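Clearing the Table After Takeout: Your Questions

I get a lot of mail about the boring end of dinner (my favorite part!), so I've put the usual ones in one place.

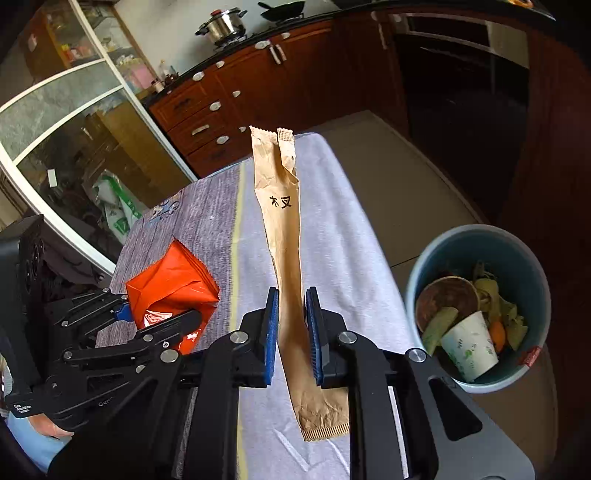 Do you keep the little wooden forks?

If the sleeve is still sealed, yes, they go in the picnic drawer. Once it's torn open I toss the sleeve, the long brown paper kind with 木叉 printed on it, which just means wooden fork. I had 17 spares last April and had to give myself a limit.

Can the paper sleeve go in with the recycling?

Depends on your town. Mine says clean and dry only, so anything with sauce on it goes in the trash. Check your own list, they're all different.

What about snack packets?

Trash, at my house. The crinkly ones spring back open, so I fold them flat and tuck the end in.

Where do you put the bin?

On the floor right beside the table! I used to walk everything over to the kitchen and drip the whole way. A small round bin is plenty for one meal, peels and cups included.

Doesn't fruit peel smell?

By the next day, sure. I empty it the same night. Adelmo Caputo wrote in from Rurngate to say he freezes his peels until pickup, and I've tried it 2 times now and liked it, if you've got the freezer space.

Do you wash the tablecloth every time?

Goodness, no. Shake it outside, dab the spots, done.

Last updated 11/11/2018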